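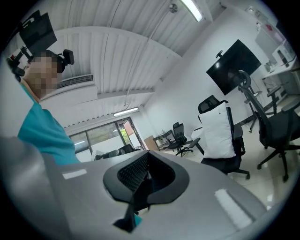
Our project looked at how people in Jellton choose what film to watch at home, and whether the old habit of keeping films on a shelf still has any part in it. We handed out a short questionnaire at the library and the Pant community cinema in April, and were very pleased (and a bit surprised!) to get 239 of them back, many with long notes in the margins. 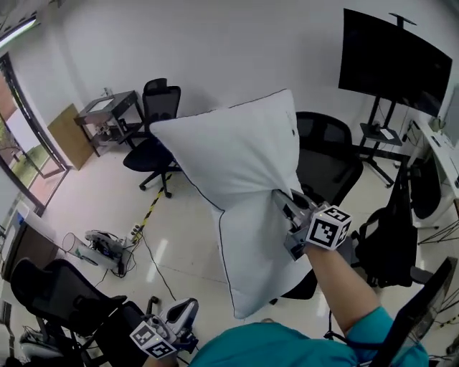 Comfort came up far more often than picture quality. People wrote lovingly about blankets, the good end of the sofa and having the whole family squashed in together, and several said they would happily watch an old musical they half knew by heart if the seat was right. A big white pillow with a dark blue piped edge, like the one shown, would have suited most of them very nicely. Sound mattered too, mainly to those with older relatives at home.

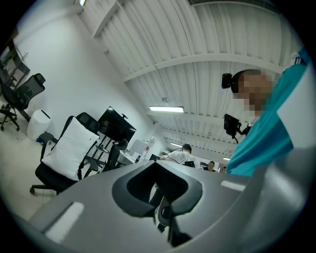
Figure 3. Hand-held gripper, seen from below.

We then compared our answers with the lending lists from Diluvcombe, where 598 discs went out over the same season. Musicals and family films did best there, with westerns trailing behind, and the three of us who had bet on horror had to buy the biscuits. If we did it again we would ask about subtitles, which we left out completely and rather regret.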